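Robot club goes virtual, drops things anyway
2 min read

The Skembridge robotics club has been without a working arm since October, when the old one gave up during a demo for parents. Members have spent the winter in a simulator instead, where a dropped object costs nothing and the floor never needs sweeping.

The current project, Zomow, is a grasping program due at the Brinov student meet. The rules allow six objects per team. Duyên Lưu, who runs the practice log, has it at 1,279 attempts so far, with 151 clean grasps - a rate she calls "character building." Round things remain the enemy. Dušan Ionescu has rewritten the finger control three times and would like it known that the third version is much better than the second, which threw everything at the wall. 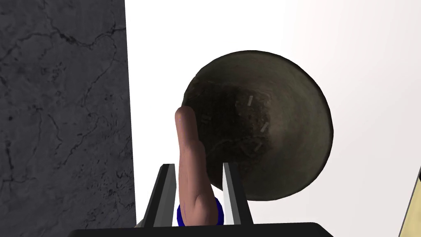
Zomow at work on a big brown round one.

New members are welcome until the meet. Bring a laptop with a decent fan.

Comments

gearhead_mom: Is the old arm for sale? My son is asking. I am not.

Pavel R.: 151 is more than we got our first year. Keep going!

tessb: what laptop specs do you need for the simulator?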